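Home Listings Neighborhoods Buying Selling Opinion Contact

Stop Selling Lots by What They Don't Have

I have been selling building lots for a long time, and I have bought two of them for myself. I got the first one wrong. It was a pretty half acre outside Braltlow with a creek along the back, and the listing told me there was no association, no time limit to build, and no city tax. All of that was true. The listing did not say that the front third of the lot was a drainage easement, and that the only spot left for a house was a strip where no truck could turn around. I sold it four years later for less than I paid.

So I have an opinion about how land gets advertised in this county, and I would like to put it down in one place.

A house listing has to show you something. A buyer walks in, turns on the faucet, and opens the closets. If the kitchen is small they can see that it is small. A lot listing has almost nothing to show, so it fills up with words about freedom. Bring your own builder. No restrictions. Build your dream. The words cost the seller nothing and they tell the buyer very little about whether a house can go there and what it will cost to get it out of the ground.

My argument is that every lot offered for sale to the general public should come with a short sheet of facts, prepared before the sign goes up, and that agents should refuse the listing if the seller won't pay for it. I know how that sounds to sellers. I'll get to them.

What goes wrong

Last spring I worked with a couple, Hemant Lodhi and his wife, who had gone under contract on a sloping lot off Clenodov Road before they called me. They wanted someone to look over the paperwork. The price was good. The lot next door had sold with a finished basement house on it, and they assumed theirs would take the same plan.

The neighbor's lot falls away to the back. Theirs falls toward the street. A walkout basement on that lot would walk out into the front yard, and the driveway would have to climb at a grade the fire department won't accept. Their builder, Yaw Ackah, told them this in the first ten minutes he was there. He also told them what the retaining wall would cost, and it was more than the savings on the price. They got out of the contract but they lost the survey fee and most of a month.

Nobody lied to them. The listing said "gentle slope." The seller had inherited the land and had probably stood on it twice. The agent had driven out from another county, put up a sign, and taken a picture from the road. A topographic sketch would have settled the question before anyone signed anything.

Septic is the other big one. In the older sections out here there is no sewer and there isn't going to be. A lot either perks or it doesn't, and if it does, the permit is for a certain number of bedrooms. I have seen a lot advertised as "perfect for a large family" with a two bedroom permit. I have seen "septic permit available," and it meant that the county office was open and you could go apply. An expired permit is advertised the same way as a good one, and it can be a different matter altogether if the rules have changed or somebody has graded over the drain field.

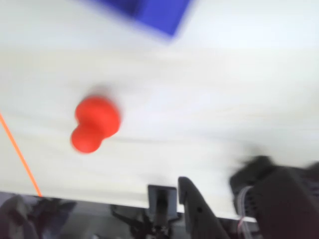
What should be on the sheet

The lot's dimensions from a survey, with the setbacks and easements drawn in, so that the buyer can see the box a house has to fit inside. On a lot of half an acre that box can be surprisingly small.

The fall of the land from front to back and side to side. It doesn't have to be a full engineering drawing. Two-foot contours are enough to tell a builder whether he is looking at a slab, a crawl space, or a basement.

Water and waste. If there is a water main in the road, say which side of the road, and say whether the tap fee has been paid and by whom. If there is a septic permit, attach it, with the bedroom count and the expiration date. If there is no permit, write "no permit."

The rules. Plenty of buyers out here want no association, and I understand that. I live without one myself. But "no HOA" is not the same as "no restrictions." Deed covenants recorded decades ago can still set a minimum square footage or keep you from parking a camper beside the garage. Those are a few pages in the register of deeds and anyone can copy them.

The road. Is it public, or is it a private road with a maintenance agreement, or is it a private road with nothing at all? I would put this ahead of schools. A lender will ask about it, and the answer sometimes stops a loan in the last week.

What the sellers say

The most common objection I hear is cost. Lachlan Pearce owns several lots in the Brimora section and has told me more than once that he isn't going to spend money on land to help a stranger talk him down on price. He has a point about the money. A survey and a soil evaluation aren't cheap, and if the lot sits for two years the seller has paid up front and got nothing.

I still think he is wrong about how it comes out. His lots have been for sale longer than any others in that part of the county. Buyers call, ask whether the lot perks, hear "it should," and go look at something else. Every one of them who is serious wants a long inspection period, and during that period the lot is off the market. When they walk away they don't hand him their report. So he is paying for not knowing, only he pays it in time, and time is harder to see on a bill.

There is also the objection that some land will turn out to be unbuildable once you test it. Well, yes. I don't see why the buyer should be the one to find that out. A lot that won't take a house still has a value to the neighbor, or for timber, or for somebody who wants to keep bees. It should be priced and described that way.

What the agents say

Agents have a different complaint. Land commissions are small and the work is spread over a long time, so most offices hand lots to whoever is newest. Yurani Chávez, who trained with me and now runs her own office, pointed out that when she started she had listed six lots before anyone explained what a drain field was. Her office now won't take a lot without the permit status in writing. She lost a few listings over it in the first year. She told me she doesn't miss them.

I would go further and say the listing service should have required fields for this. We have to fill in the number of ceiling fans in a house. I don't think it is asking much to fill in whether a person can flush a toilet on the land.

What a buyer can do now

Until that changes, the buyer has to make the sheet. Ask for each item above in an email so that there is a written answer. Take "I believe so" as a no. Walk the lot after a hard rain if you can, and walk all of it, including the back corner with the briars. Talk to the people on both sides. They know where the water stands and they will usually tell you.

Then bring a builder out before you make an offer, even if you have to pay for his morning. Mr. Ackah charges for that visit and takes it off the bill if you hire him. The Lodhis hired him in the end, on a flat lot near the Samir bridge that cost more than the first one. The permit was stapled to the back of the listing.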